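Velness Kitchenware Lending Library
Frequently Asked Questions

Updated March 1, 2024

The Velness Kitchenware Lending Library allows registered residents to borrow cooking equipment free of charge. The collection holds more than 400 items, including steamers, stockpots, baking pans and serving dishes.

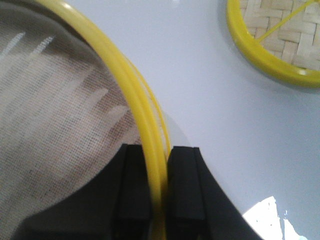
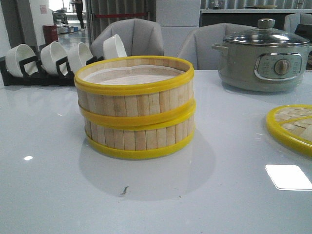 Who may register?
Any resident of Velness or Meton aged 18 or over may register. Applicants must show one proof of address at the service desk. Registration remains valid for one year.

How long may I keep an item?
The standard loan is 14 days. A loan may be renewed once, provided that no other member has reserved the item. Large stockpots and banquet dishes are lent for seven days only and cannot be renewed.

How many items may I borrow?
Members may hold up to five items at one time. A set with a lid or inserts counts as one item.

Is a deposit required?
No deposit is required for household loans. Groups borrowing for an event pay a refundable deposit of $500, which is returned within ten working days after the equipment has been checked.

How should items be cleaned before return?
Please wash items by hand and dry them fully. Bamboo and wooden items must not be soaked or placed in a dishwasher. Items returned with food residue are subject to a cleaning fee.

What happens if an item is lost or damaged?
Please inform the desk as soon as possible. Normal wear is not charged. Members are asked to pay the replacement cost of lost items — the amount is listed on the loan slip.

May I donate equipment?
Donations are accepted at the Moen Street entrance during opening hours. We are unable to accept knives, electrical appliances or nonstick pans with a worn coating.

Whom should I contact about group loans?
Group requests are handled by Edvin Sjögren, Loans Officer. Please submit the request form at least three weeks before the event. Questions about fees or refunds should be addressed to Renzo Zanetti at the service desk.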